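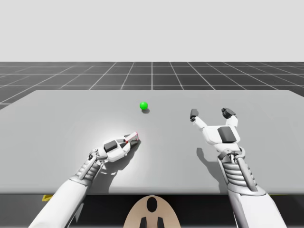
A Day at the Clarkedmont Pottery Works

Home | Day Trips | Factory Visits | Food | About Me | Contact

11/01/2025
By Ankica Hodžić

I have wanted to get inside the Clarkedmont works ever since my aunt gave me one of their butter dishes (the blue one with the chipped lid, still going strong). They open the place up in the fall and tickets go fast, so when I got two I called my friend Berhanu Gebremichael before I'd even paid for them. He drove. I brought the sandwiches.

It's 43 miles from Stornport and the last stretch is all river road, really pretty with the leaves down. Parking is in a field behind the glaze shed. Wear boots! I did not, and my sneakers are on the porch as I write this.

Tours go out in groups of 8 and ours was led by a retired kiln foreman with the loudest voice I've ever heard indoors. He walked us through the clay store first, which smells like a wet basement in the best way, and then into the slip house, where the liquid clay gets stirred in big tanks. Berhanu asked how long it has to sit and got a ten-minute answer. I ate half a sandwich during it.
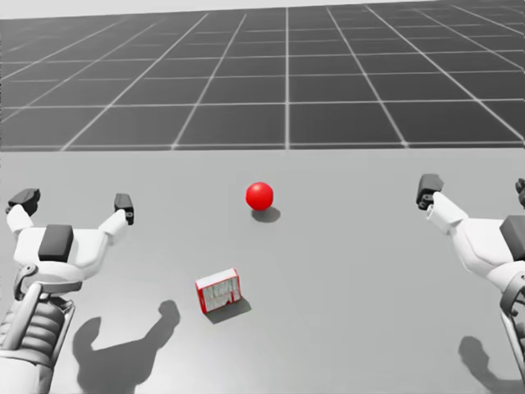

Gray tabletop and grid floor, with two arms reaching in.

The casting room was my favorite. They pour slip into plaster molds, wait, tip out the extra, and there's your teapot, soft as cheese. One woman was trimming seams with a little knife and she never once looked down at her hands – she was chatting with us about her daughter's wedding the whole time. I tried trimming a cup at the visitor bench and took a piece right out of the rim. They let me keep it. It's holding paper clips now.

Next came the old bottle kiln, which hasn't been fired in years but you can walk right inside and look up at the sky through the top. Our guide said it used to take 5 days from loading to unloading, and the men went in with wet rags around their faces while it was still hot. The kilns they use today are electric and look like big refrigerators. Less romantic, but I guess everybody goes home with their eyebrows.

Lunch is in the old packing hall. Get the leek soup, skip the quiche. The line was long but it moved, and we shared a table with a couple who collect nothing but gravy boats. They own 142 of them. I had so many questions and Berhanu kept kicking me under the table.

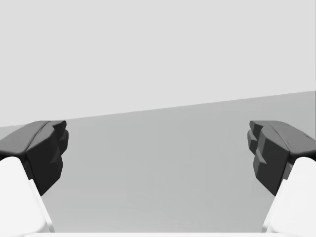

Two gripper fingers facing each other across the gap.

Then the seconds shop, and oh boy. Shelves to the ceiling, everything with some tiny wobble or a pinhole in the glaze, and the prices are very kind. I bought a pie plate, four egg cups and a lamp base I have no shade for. Berhanu bought one mug. He has used it every day since and won't stop telling me about the handle.

They're running a weekend glazing class in January and I've already put my name down. Bring cash for the soup, the card machine was out when we were there.

Comments (3)

leafy_lou: The blue butter dish!! My mom had the green one. Is the shop open if you don't take the tour?

Ankica: Yes, through the side gate, but it closes at four.

TomP: Seconding the soup. We went last year and the quiche was bad then too.

Previous post | Next post | Back to top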